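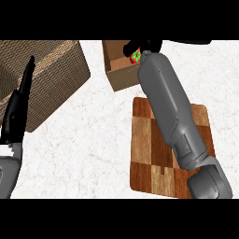
도드홀름, 2025년 6월 29일

작업실 재고 관리, 최소 수량 알림부터 켜 보세요

집 한쪽에서 잼을 끓이거나 비누를 만들어 파는 분이라면 이 기분 아실 거예요. 주문은 들어왔는데 뚜껑이 없다! 병은 잔뜩 있는데 뚜껑만 없다! 저도 지난 1월에 딱 그랬습니다. 그 뒤로 Hevero의 재고 화면을 제대로 써 보기 시작했고, 요즘은 재고 보는 일이 좀 즐겁기까지 합니다. 그동안 써 보면서 정착한 방법들을 모아 봤어요. 다른 판매 관리 프로그램을 쓰시더라도 메뉴 이름만 조금 다를 뿐 비슷하게 따라 하실 수 있을 거예요.

완제품과 재료를 따로 등록하기

처음에는 파는 물건만 등록하기 쉬운데, 재료와 포장재도 꼭 품목으로 넣어 주세요. 병, 뚜껑, 라벨지, 완충재까지 전부요. 판매 화면에 뜨는 게 싫으면 품목 설정에서 '판매 안 함'으로 바꾸면 됩니다. 이렇게 해 두면 계산할 때는 안 보이고 재고 화면에서만 보여서 정말 깔끔해요.

단위는 쓰는 대로 적는 게 편합니다. 설탕을 포대로 사더라도 쓸 때는 그램으로 쓰니까 저는 그램으로 등록했어요. 뚜껑은 낱개, 테이프는 롤. 단위를 중간에 바꾸면 예전 기록이 꼬이니 처음에 조금만 고민하고 정하세요(저는 두 번이나 바꿨다가 입고 기록을 전부 다시 넣었습니다).

최소 수량 정하는 법

제일 많이 받는 질문이 "최소 수량을 얼마로 해야 하나요?"인데요, 계산은 간단합니다. 하루에 쓰는 양에 배송 기간을 곱하고, 거기에 여유분을 더하면 끝이에요.

제 경우로 보면 뚜껑을 하루에 16개 씁니다. 거래처인 Unnithan에서 받는 데 엿새가 걸리니 그동안 96개가 나가요. 여유분까지 얹어서 최소 수량은 넉넉하게 잡고, 한 번 주문할 때는 400개씩 받습니다. 성수기에는 600개로 올려요. 철이 지나면 다시 내리는 것도 잊지 마세요. 선반이 금방 꽉 찹니다.

알림은 아침 한 번만

알림을 실시간으로 켜 두면 손에 반죽 묻히고 있을 때 꼭 울리더라고요. 설정의 알림 항목에서 '하루 한 번 모아 받기'를 고르고 시간을 작업 시작 전으로 맞춰 보세요. 커피 마시면서 목록 쭉 보고 바로 주문 넣고, 그날은 재고 생각을 안 해도 됩니다. 이 설정 하나로 아침이 완전히 달라졌어요.

선반 라벨은 큼직하게

선반마다 품목 이름과 최소 수량을 같이 적어 붙여 두면 화면을 안 열어도 부족한 게 눈에 들어옵니다. 저는 Eneo 라벨 프린터로 뽑지만 마스킹테이프에 유성펜으로 써도 충분해요. 붙이기 전에 선반을 알코올로 한 번 닦고 잘 말려 주세요.

이름은 프로그램에 등록한 것과 글자 하나까지 똑같이 쓰기! 선반에는 '작은 뚜껑', 화면에는 '소형 캡'이라고 되어 있으면 도와주러 온 가족이 헤매게 됩니다. 바코드까지 넣으면 더 좋고요, 바코드는 이름 아래쪽에 여백을 두고 인쇄해야 스캐너가 잘 읽습니다.

실사는 조금씩 나눠서

하루 날 잡고 전부 세는 건 정말 힘들어요. 선반을 구역으로 나누고 하루에 한 구역씩만 확인해 보세요. Hevero에서는 '부분 실사'를 누르고 위치를 고르면 그 구역 품목만 나옵니다. 실제 수량을 넣고 저장하면 차이가 자동으로 기록돼요.

차이가 났을 때는 바로 수정만 하지 말고 사유를 한 줄 적어 두세요. '깨짐', '시식용', '잘못 입고' 정도면 됩니다. 몇 달 모아 보면 재미있는 게 보이거든요. 제 작업실은 유리병이 늘 모자랐는데, 사유를 모아 보니 대부분 '깨짐'이었고 죄다 맨 위 선반이었어요. 병을 아래 칸으로 내렸더니 그 뒤로는 숫자가 잘 맞습니다.

입고는 상자 열자마자

택배가 오면 일단 구석에 쌓아 두고 싶은 마음, 너무 잘 알지요. 그래도 거래명세서를 보면서 그 자리에서 입고 처리를 해 보세요. 휴대폰으로 해도 금방 끝납니다. 수량이 모자라면 그때 바로 거래처에 연락할 수 있고요. 저는 처리가 끝난 명세서에는 오른쪽 위에 동그라미를 치고, 동그라미 없는 종이는 벽에 집게로 걸어 둡니다.

유통기한 있는 재료는 입고할 때 날짜 칸도 같이 채우세요. 새로 온 것은 뒤로, 있던 것은 앞으로 옮기는 것까지 한 번에 해 두면 나중에 손이 덜 갑니다.

자투리 팁 몇 가지

포장재는 완제품에 '구성품'으로 묶어 두면 하나 팔릴 때 병과 뚜껑이 같이 줄어듭니다. 꼭 써 보세요, 진짜 편해요!
안 쓰는 품목은 삭제하지 말고 보관 처리하세요. 지난해 판매 기록을 볼 때 이름이 그대로 남아 있습니다.
거래처 연락처는 품목 메모 칸에도 적어 두세요. 급할 때 화면을 옮겨 다닐 필요가 없어요.
재고 목록은 달마다 파일로 내보내서 따로 저장해 둡니다. 파일 이름 앞에 연도와 달을 붙이면 순서대로 정렬돼요.

다음 글에서는 구성품 묶음을 만드는 순서를 화면 따라 적어 볼게요. 선물 세트처럼 병 크기가 섞이는 경우도 같이 다룰 예정입니다. 쓰고 계신 방법이 있으면 댓글로 알려 주세요, 저도 따라 해 보고 싶어요!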